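## 4. The plate as an invitation
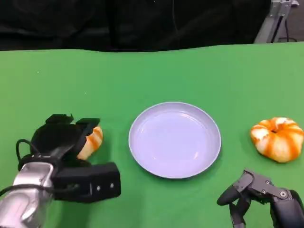

Much of the literature on table decoration assumes that a plate is for food. Anyone who has been a guest in a British house between late September and the first frost will know better. A plate left in the middle of a table attracts whatever is small, seasonal and without a home of its own, and in the households we visited in Stumadcombe this usually meant a gourd. Of the 31 households that let us in, only 2 kept their ornamental pumpkins anywhere more sensible, and one of those had a dog.

We call this habit *centring*, for want of a worse word. It has a weak form, in which one object is placed on the plate and left alone, and a strong form, in which further objects are added until the plate can no longer be seen. Householders in the weak group tended to describe those in the strong group as "a bit much". The strong group did not describe the weak group at all, having failed to notice that they had decorated.

**Figure 3.** Plate, pale lavender-white, on a green tabletop, with orange-and-white striped pumpkin to the right.

The setting in Figure 3 belongs to what the Wonura survey (Section 2) called the open stage: the plate is empty and its contents are still a matter for argument. Colour does a good deal of the work at this point. Orange stripes on white are hard to overlook against bright green, and a pale plate offers them very little competition. Leemans, whose handbook we otherwise follow, advises a brown cloth for pumpkins of every kind. We tried brown cloths for most of October and found them excellent for hiding crumbs.

Shape matters too, though less than the handbooks claim. A squat, ribbed pumpkin sits fairly well on a shallow plate, and a raised rim, even a slight one, is a comfort to people with children. Tall gourds were reported to roll. One householder had wedged hers with a folded bus timetable, and this was still in place at our second visit, by which time the service had been withdrawn.

There remains the question of pairs. The Flornunden diaries, which run to 949 entries and mention supper in very few of them, contain a long quarrel over whether two matching pumpkins should share a plate or stand on either side of it. Our own households were no closer to agreement. Those who favoured sharing spoke of company; those who favoured separation spoke of dusting. We allowed about 30 minutes for this part of the interview and regularly overran, on one occasion into lunch, which was served on the sideboard.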